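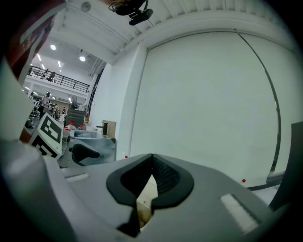 Dullinard: hand-held gripper recordings from a shared workshop

Dullinard is a pair of hand-held grippers built at the Kukico shared workshop, plus the recordings made with them. This file covers the hardware, the recordings, and the known problems. The build files are in the folder named hardware and the recordings are in the folder named episodes.

Version 2, January 2, 2021
Maintained by Huguette Pelletier and Dilek Dursun

What is in the folders

hardware: printable parts for the body, the finger mounts and the marker holder
episodes: 1,218 recordings, one folder each
calib: lens calibration and marker sizes
scripts: playback, trimming and export
notes: build log and the task list

Hardware

Each gripper has a gray body and two black finger pads with a fine grid on the inner faces. The pads are cast in rubber from a two-part mold. The mold files are included, but the grid is shallow and the first pull from a new mold usually has bubbles in it. Cast a spare pair.

The marker cube is white with black-and-white patterns and mounts on top of the body. Print the patterns on matte paper. Glossy paper gave bad detections under the ceiling lights. If you change the size of the cube, change marker_size in calib/markers.txt as well, or every position will be scaled wrong.

The camera is a wide fisheye and sees the fingers along with a large part of the room. The picture is a circle with black corners. We did not crop or flatten it. The script undistort.py will do that if you need it, at the cost of the outer part of the view.

The closing linkage is a modified Rorine, version 1. We kept the lever and replaced the return spring, which was too stiff for long sessions. Screws are M3 throughout except for the two at the pivot, which are M4.

Recordings

Everything was recorded at the gray work tables on the ground floor and in the area next to them. The tasks are short: pick up a cloth, move a bottle, put something in a box, hand an object from one gripper to the other. The full list is in notes/tasks.txt.

Video is stored at 60 frames per second. Finger opening is stored in millimeters in width.csv, with one row per video frame. Episodes recorded before October have no width file for the left gripper. The sensor wire had broken inside the sleeve and we found it late.

Every episode folder has:

left.mp4 and right.mp4
width.csv
pose.csv, if tracking worked
info.txt, with the task name and the operator's initials

Frames where the cube was lost are marked with a 0 in the last column of pose.csv. Do not fill these in with straight lines if the gap is long. The hand often turns during the gap.

People in the background

The workshop is open to members while we record, and the lens is wide, so people show up behind the work, including on the mezzanine. Members were asked before recording began. Sound was removed from all files. If you are in a recording and want it taken out, send Huguette the episode number or the part of the session you remember.

Known problems

Bright overhead light washes out the top of the view in many episodes.
The two grippers hide each other's cubes during handovers.
Episode 3,569 is out of sequence. The counter was reset by hand and we left the number alone so that older links still work.
The pads wear at the tip. Grip is noticeably worse late in a long session.

Running the scripts

Install the packages listed in scripts/requirements.txt, then run play.py with an episode folder as the argument. Export writes to the Jatoi format by default. Add --plain to get ordinary image files and a single table.

Export loads a whole episode into memory. For anything over 2,000 frames, use --chunk.

Changes and fixes

Send corrections to Dilek, with the episode number in the subject line. Changes to the printed parts should come with a note on which printer and material you used. The marker holder is being redrawn with a wider base, and the old one will stay in hardware/old.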